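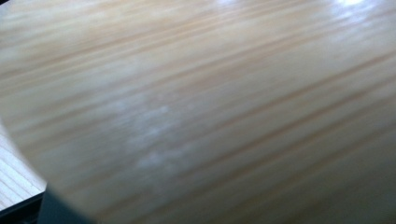

Mackenzie Landry asked it at the first meeting in October, before the coffee was poured: if the arm does the wiping and the sanding, what is left for us at the bench? We collected the other questions from the finishing shop at Carkenard and answer them on this page.

Will I lose my place?
No. The two stations that get automation keep their people. Your tasks will change, and your pay grade stays the same during the training.

What will I do in place of wiping?
You will check the surface, decide if a piece goes back, and prepare the next one. A smudge or a scuff in the varnish is still judged by a person.

How long is the training?
It takes 20 hours, inside your paid shift. Divya Fernandes keeps the list. Please write your name also if you are on nights.

Is my speed measured?
The Tirka software records the cycles of the machine. It does not record the name of the worker. Lorne Morin can show you the report.

Who may stop the machine?
Everybody. You do not need permission and you do not need to explain it before you press the button.

I am used to feel the wood with my hand. Can I continue?
Yes, when the arm is in the parked position. Many of us asked for this.

Where do I send a question which is not here?
Give it to Cayetano Tejada before 2 p.m., or leave a paper in the box by the lockers.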